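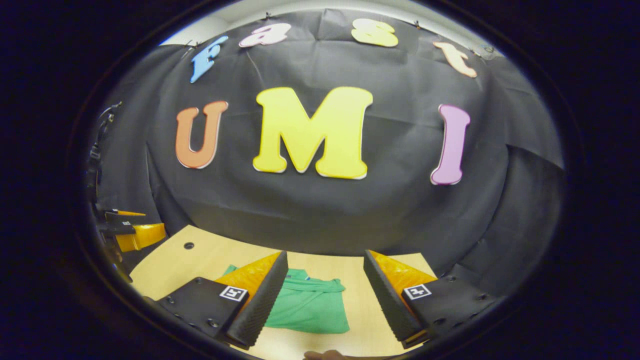

Tullora collection group, minutes of the meeting of 11th August

Present: Erzsébet Pap (chair), Dezső Lengyel, Mogens Briem, Emese Szénási (minutes). Máté Győri sent his apologies and a very thorough page of notes, for which we thank him.

1. Minutes of the last meeting. Agreed, once Mogens had pointed out that his name was missing from them altogether. Sorry, Mogens!

2. Folding recordings. Dezső reported that we now have 3472 recordings on the drive, from first grasp to folded shirt, and Erzsébet wanted it written down how pleased she is with everybody who put in the hours. Some 400 of them still need to be watched through before they go to Clillness for training. Mogens asked whether we keep the ones where the shirt slips and the person picks it up again. We talked about this for quite a while, and the feeling in the end was yes, keep them and label them as recoveries, so that the policy gets to see how a person puts a bad grasp right. Dezső will add the label to the form.

3. Variety. Máté's notes say that too many of the demonstrations start with the collar at the far end of the table and the shirt already half folded. He would like more crumpled starts, more sleeves tucked underneath, and left-handed people if we can find any (Emese is one and said she would be glad to). Agreed that the next 2000 recordings will be split evenly between tidy and crumpled starts.

4. Grippers. The foam on the finger pads is wearing, and Mogens will order more from Farkas. Erzsébet kindly reminded us all to run the marker check before each session and again after lunch, as we lost 2 sessions last month when the gripper width could not be read from the files.

5. Towels. Cevel have asked if we could start on towels in October. Everyone liked the idea, though Dezső would rather finish the shirts first. Left open until Máté is back.

6. Any other business. Emese asked that shirts go back in the right bin at the end of a session. Mogens brought plum cake, and the meeting closed while there was still some left.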